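How to build a slow drone track from one borrowed chord

You need a chord, some patience and a tolerant household. I use Tusska for recording because it came free with a keyboard I no longer own, but any multitrack program will do, provided it lets you stretch audio without complaining.

Start with the chord. Four notes is plenty. Play it on anything that sustains, hold it until your hand gets bored, and record that. Mine was a soft organ patch held for 33 seconds, during which a truck reversed down the street. The truck stayed in. At this tempo it sounds like weather.

Stretch the recording to 13 times its length. Your computer will make a noise of its own here, which is not part of the piece. Listen back for the places where the sound goes grainy and decide whether you like the grain. If you don't, stretch it in two smaller passes. If you do, congratulations, you already make ambient music and can skip to the part about cover art.

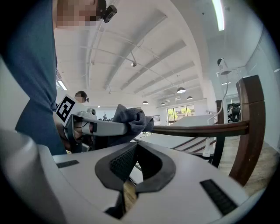

White gripper with a dark, mesh-textured finger pad.

Now make two copies of the stretched file. Drop one by an octave and turn it down until you only miss it when it's muted. Shift the other a few seconds later and pan it to the left, or to the right if your left speaker buzzes like mine. Leave the original in the centre. You should have a thick, slightly seasick cloud of sound, and this is the correct result.

Next comes movement. Put a low-pass filter on the centre track and draw its cutoff by hand, very slowly up and very slowly down. Resist the wobble setting. Everyone uses the wobble setting once, usually on a track called something like "Medrano Harbour at Dawn" (mine runs for 18 minutes and has been played to the end by its author only).

Reverb goes last. I run everything into one long hall, a preset in the Siltent plug-in, and then pull it back by a third, having learned that what sounds vast at midnight sounds like a swimming pool at breakfast. Check the mix in the morning, on bad headphones, with the kettle on.

For the ending, fade out over at least a minute. Draw the fade as a curve; a straight line always seems to fall off a ledge near the bottom. Then export at full quality and listen once without touching anything – this is harder than the filter.

Upload it wherever you like. I put mine on Clerkura, where you'll be asked to choose a genre and a colour. Grey is popular. If the site rejects the file as silent, your fade-in is too long, so trim the start and try again.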